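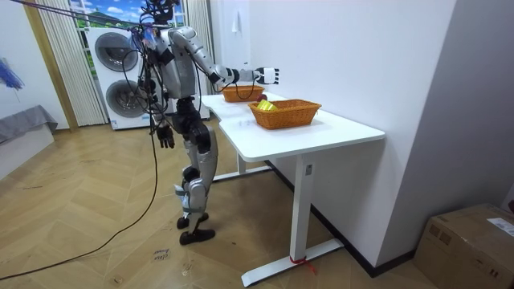

Der Erlös müsse am Tag nach der Veranstaltung gezählt sein, sagt Hagos Tufa, sonst stimme die Abrechnung nie. Beim Benefizlauf in Flumden gilt diese Regel seit der zweiten Auflage. Gezählt wird zu zweit, das Protokoll geht noch am selben Abend an den Trägerverein Tilahun.

Im Januar wurden 955 Startplätze verkauft, davon 61 über Firmenstaffeln. Die Startgelder decken Strecke, Sanitätsdienst und Versicherung. Spenden laufen über ein getrenntes Konto und werden nicht mit den Betriebskosten verrechnet. Gefördert werden vier Einrichtungen, darunter die Fahrradwerkstatt in Nundier und der Mittagstisch Plarier.

Strittig bleibt der Umgang mit Absagen. Nach der bisherigen Ordnung verfällt das Startgeld, wenn der Lauf wegen Eisglätte ausfällt. 367 Teilnehmer haben bei der Anmeldung angekreuzt, dass der Betrag in diesem Fall als Spende gebucht werden darf. Für die übrigen fehlt eine Regelung. Gemechu Abera hält eine Rückzahlung abzüglich der Fixkosten für praktikabel, verlangt aber eine feste Frist: Entschieden werden solle am Vortag bis 18 Uhr, auf Grundlage der Streckenbegehung.

Der Entwurf der neuen Teilnahmebedingungen liegt seit dem 2. März 2026 aus. Änderungswünsche nimmt der Verein schriftlich entgegen. Die Spendenquittungen für den Januarlauf werden unabhängig davon verschickt, Beträge unter zehn Euro nur auf Anfrage.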